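Feb 17, 2021

Second day of the re-recording. I want the numbers down before they blur with the ones from December.

The state of things this morning: 3,659 episodes in the Vullholm set, all two-handed, all tabletop. The policy trained on the full set still does badly on anything where the two hands have to meet. Single-hand reaches are fine. Handing a cup across is where it falls apart, and the error sits almost entirely in the relative pose between the grippers. Each hand taken by itself tracks well.

Rostam Tehrani's view is that this is a calibration problem. He thinks the marker blocks shifted on their mounts between sessions and that we averaged over the shift without noticing. I spent the morning on that. Took 40 episodes, refit the block-to-gripper transform for each one separately, and plotted the drift. There is some. It steps at session boundaries, as he said it would, but it is too small to explain the misses. I sent him the plot and he came back with "necessary but not sufficient," so we are more or less agreed.

My own guess is timing. The wrist streams and the head stream are stamped by different clocks and Postatero lines them up once, at the start of an episode. Over a short episode that is good enough. Over a long one the two hands slide apart, and the policy learns a left hand that is slightly in the past. If that is right, the error should grow with episode length. I sorted the 40 by length and it does, though with a sample that size I would not put it in a paper.

So, the change to the method. Align every two seconds in place of once, using the marker poses themselves: whichever block is seen by both the head view and the opposite wrist gives two estimates of the same motion, and the offset that makes them agree is the clock offset. It needs no new hardware. It does need the blocks to be in view often enough, and that depends on how the operator sits and how wide the arms go. Views from the head and from one wrist, same setup:
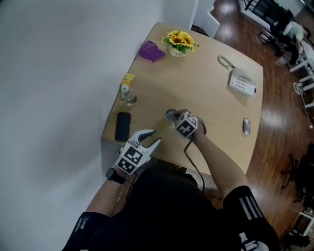
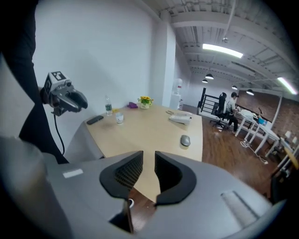
Ran the new alignment on 22 episodes after lunch. The fit converged on almost all of them. The failures were long stretches with one block turned away from the other wrist, so there was nothing to match against and the solver wandered off. I put in a fallback: hold the last good offset and raise a flag. Crude, but a flagged segment can be dropped later and a silently wrong one can't.

Relative pose error between the hands, measured on held-out segments, is down by a bit more than half. Single-hand error is unchanged, as it should be, and I'm more pleased about that than about the first number. If both had improved I would suspect I had leaked something from the held-out part into the fit.

Still open:

The offset curve has a small sawtooth in it, period close to the alignment window. Probably an artifact of fitting each window alone. Try a spline, or overlap the windows.

Safavi's loader assumes one offset per episode. It will have to take a list. I looked at the code and it is an ugly change — the offset gets passed through four functions as a bare float.

Storage on Porkex is nearly full again. Delete the old intermediate files first, then ask.

Rostam wants the full set reprocessed before anyone retrains. I would rather retrain on a small part now and see if the cup handover moves at all. We left it there. Started the reprocessing job anyway before going home, since it can run overnight either way.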